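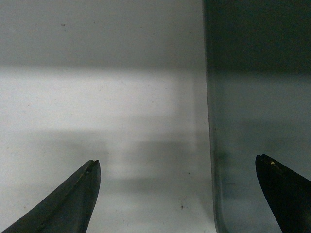

3. Setting the open position

Do this before every club session, with the arm powered and the work surface clear of parts.

1. Log in to the Yeon controller and choose Gripper, then Jog.
2. Open the fingers all the way. Nothing should be held between them.
3. Wait 2 seconds, then press Store.
4. Close and reopen 4 times. Watch both tips.

Note: Small chips at a fingertip are acceptable. Report larger ones to Chae-won Cho.

CAUTION: Keep hands off the surface while Jog is on — the fingers move without a warning tone.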